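# Snacktüten packen, ohne dass unten alles Krümel ist?

**Frage**

Hallo zusammen,

ich habe mich - Fehler Nummer eins - freiwillig gemeldet. Unser Verein macht im August ein Sommerfest in Prisville, und jeder Gast soll beim Reinkommen eine kleine Tüte mit Knabberzeug bekommen. Es geht um 790 Tüten. Die Snacks sind bunt gemischt, gepuffte Getreidesachen, Cracker, Fruchtchips, alles in einzelnen Folienpackungen und alles aus dem Großmarkt. Die weißen Tüten sind schon da, so ein dünnes, leicht durchscheinendes Zeug von Plular, ohne Boden im eigentlichen Sinn. Man stellt sie hin und sie denken darüber nach, ob sie umfallen wollen.

Gestern habe ich am Küchentisch zur Probe gepackt. Ergebnis: Die Packungen rutschen nach unten, verkanten sich, und wenn ich noch eine dritte draufwerfe, knirscht es. Außerdem steht die Tüte nicht, und wenn ich sie in den Karton lege, kippt die Hälfte wieder aus. Meine Familie isst seitdem die Verluste auf und findet das Projekt ausgezeichnet.

Konkret will ich wissen:

- Wie viele Packungen pro Tüte sind sinnvoll, zwei oder drei?
- Hochkant oder flach reinlegen?
- Muss man die Tüten oben zumachen, und wenn ja, womit? Tacker habe ich. Geduld weniger.
- Wie transportiert man das Ganze, ohne zu stapeln? Ich habe einen Kombi und keine Lagerhalle.

Danke schon mal, auch für Mitleid.

*Gefragt am 7. August 2026 in „Haushalt & Feste“*

---

**Antwort 1** (als hilfreich markiert)

Mitleid hast du. Ich habe das zweimal für ein Schulfest gemacht, beim ersten Mal genau so, wie du es beschreibst, und beim zweiten Mal mit Würde.

Nimm 2 Packungen pro Tüte. Die dritte bringt dir nichts außer Knirschen, und die Kinder nehmen sich sowieso eine zweite Tüte, wenn keiner guckt. Wenn du meinst, das sähe geizig aus: Leg eine Serviette obendrauf. Servietten wirken großzügig und wiegen nichts.

Zum Einpacken selbst:

1. Tüte vorher einmal richtig aufschütteln. Diese dünnen Dinger kleben innen zusammen, und wenn du das erst beim Befüllen merkst, fummelst du mit der Crackerpackung in der Hand herum und drückst zu.
2. Die größere Packung zuerst, schräg oder hochkant an die Seite. Die kleinere daneben. Beide sollen nebeneinander unten ankommen und sich gegenseitig festhalten.
3. Loslassen. Nachdrücken ist verboten. In so einer Packung ist Luft, und die Luft ist das Einzige, was die Cracker vor dir schützt.
4. Luft aus dem oberen Teil der Tüte streichen, einmal umschlagen, fertig.

Tackern würde ich lassen. Bei kleinen Kindern will ich keine Klammern im Essen haben, und nach der hundertsten Tüte tackerst du schief, nach der zweihundertsten deinen Daumen. Wir haben Papieraufkleber genommen, die von Cavell, Rolle mit 3.000 Stück. Der Rest der Rolle klebt bis heute auf Dingen in unserem Haus, die keinen Aufkleber brauchen, unter anderem auf dem Hund, kurzzeitig.

Für den Transport: flache Obstkisten vom Supermarkt, die geben sie einem meistens mit, wenn man früh kommt und freundlich schaut. Die Tüten stehend hinein, dicht an dicht, dann kippt nichts. Höchstens zwei Kisten übereinander, und nur wenn die Kisten diese hochgezogenen Ecken haben. Im Kombi wirst du mehrmals fahren müssen. Das redet dir niemand weg, auch ich nicht.

Ach so, und sortier die Kartons vorher nach Sorte. Wir hatten beim ersten Mal alles auf einen großen Haufen gekippt, weil das nach Auswahl aussah. Am Ende hatten wir über sechzig Tüten mit zweimal derselben Sorte, und genau die Sorte mochte kein Mensch. 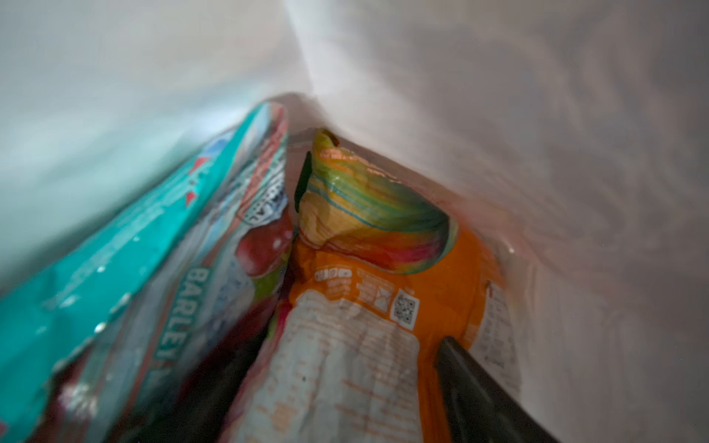 Wegen der Mischung noch: Gepufftes und Apfelzeug vertragen sich in einer Tüte gut, beides ist leicht und drückt nicht. Schwierig wird es mit allem, was harte Kanten hat, also Riegel oder Trinkpäckchen. Trinkpäckchen gehören in eine Wanne mit Wasser neben den Eingang und haben in der Tüte nichts verloren. Und bonbonartig eingedrehte Sachen immer mit dem Dreh nach oben, sonst pikst das Ende in die Nachbarpackung und du wunderst dich.

**Kommentar der Fragestellerin:** Das mit der Luft leuchtet ein, ich hatte natürlich gedrückt. Habe eben zehn Tüten nach der Methode gemacht und zwei davon zur Kontrolle einmal quer durch die Küche getragen. Bisher kein Knirschen. Aufkleber sind bestellt, den Hund warne ich vor.

---

**Antwort 2**

Warum überhaupt Tüten? Schüsseln hinstellen und gut.

**Kommentar der Fragestellerin:** Weil die Tüten schon bezahlt sind. 3.000 Stück, Mindestabnahme. Frag nicht.

---

**Antwort 3**

Ergänzung zu Antwort 1, der ich fast überall zustimme. Umschlagen reicht bei den Plular-Tüten nach meiner Erfahrung nicht ganz, das Material federt zurück. Zweimal umschlagen und den Aufkleber über die Kante setzen, halb vorne, halb hinten, dann hält es auch im Auto.

Zum Hinstellen beim Packen: Es gibt von Yan so kleine Drahtständer für Gefrierbeutel. Zwei davon, eine Person befüllt, die andere klebt. Geht auch mit einem hohen Messbecher, Tütenrand drüberstülpen wie bei einem Spritzbeutel. Sieht albern aus, spart aber eine dritte Hand.

Und bitte nicht schon eine Woche vorher packen und dann in die Garage stellen. Im August wird es da drin warm, und Fruchtchips mit Zuckerguss werden dann ein Stück. Zwei Abende vorher reicht völlig. Allergien nicht vergessen: ein Schild am Eingang mit allen Sorten, groß genug, dass man es auch ohne Brille lesen kann. Bei Getreide fragt garantiert jemand nach Gluten.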